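Fleltmont workshop opens doors to show kitchen robots

October 5, 2021

More than 30 visitors came to the Tilau workshop in Fleltmont for its first open day since April, and most of them stayed longer than they had planned. The programme had two parts: a talk on how a robot arm learns a task in simulation, and a demonstration on a large screen where the audience could follow the work as it ran.

The simulated kitchen was prepared by Vosik, the small software firm which shares the building with Tilau. It has a stone countertop with everyday things on it, and an arm with a two-finger gripper standing beside it. The task of the morning was built around a white bowl.
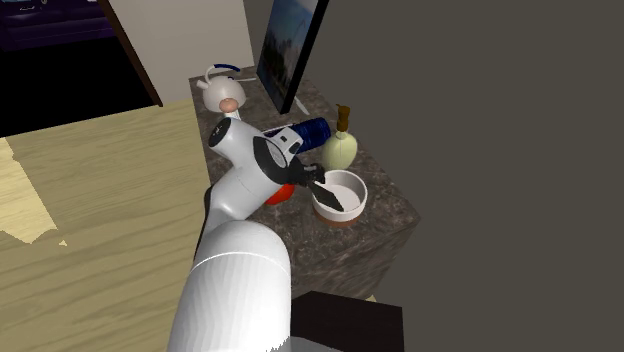 Each session lasted 20 minutes and was followed by questions. Many of the questions were about time. Visitors wanted to know how long it takes before an arm can be trusted near a real bench, and the team answered that it depends very much on the task. A bowl is a difficult object for a beginner, they explained, as the fingers must go inside the rim and must not push against it.

Some parents asked why the counter was not cleared before the demonstration. The presenters said that a kitchen at home is never so tidy, and that an arm which can work only on an empty surface is of little use to anybody. For this reason a tomato, a soap dispenser and a kettle share the counter with the bowl, and the arm must manage with them there.

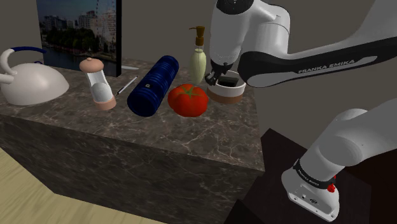

The gripper over the white bowl in the simulated kitchen, with the tomato and the dispenser close by.

After the demonstration the groups moved to the Caldeira room on the upper floor, where coffee was served and the younger guests could try a simple version of the program on 2 computers. The queue was long, and the organisers added an extra half hour at the end of the day. A few visitors with experience in manufacturing discussed the cost of such systems with the staff - a conversation that continued in the car park.

Tilau said it was satisfied with the attendance and would like to make the open day a regular event. The next one is planned for April, again with free entry. Groups will be limited to 30 people so that everybody has a good view of the screen. Schools and neighbourhood centres can reserve a place at the front desk of the workshop.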